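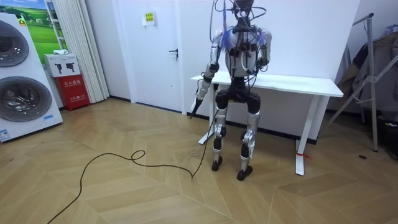
November 17, 2020

Up before six again. Rain had stopped but the gutter over the back door was still dripping, so I put the bucket under it and left it there.

Drove to Wanetville for the feed and paid for 3 bags, then went on to look at the wool scales Myfanwy Samuel has been trying to sell. They read heavy. I put a known weight on and they were off by four pounds, so I told her no — she took it fine and gave me a jar of quince.

Home by noon. Moved the ewes off the low field to the strip by the Tirncombe road. Two are limping, same two as in July. Trimmed the worse one and will do the other tomorrow if the light is good.

Rhun Ruddock called about the fence. He wants to split the cost down the middle, 200 each, and start after the ground firms up. I said yes. I would like cedar posts but he already has a stack of the other kind, and I don't care enough to argue.

Soup for supper. Wrote to the county about the culvert — second letter. Need stamps, lamp oil, and a new hasp for the shed.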